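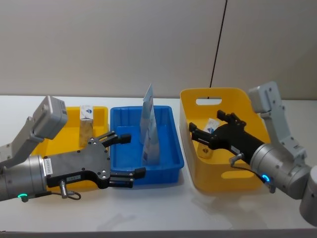

Left arm thinking it over, right arm with its fingers round a box.

Aug 11, 2022

Back in June I told Ese Jibrin I'd have the new multi-fingered grippers sorted in 2 weeks. Ese, to her credit, laughed only once.

The pair are Womeos, at $2,000 each, and on paper they should beat the old Dornideck pinchers at everything. With small boxes they do. The fingers settle round the corners and I can leave the force setting alone, which I never could with the Dornidecks. (I have a drawer of crushed cardboard if anyone in Vatenville wants some.)

Flat packets standing on end in the blue tray are another matter. The top fingers want the colour-matched grasp point the camera gives them, the bottom ones want to go exploring, and the packet goes for a lie-down. I've tried 5 approach angles. The shallow one is least bad.

The cables also need rerouting before I let either wrist turn all the way over. Next up is the Nnaji controller, whose manual is almost in English.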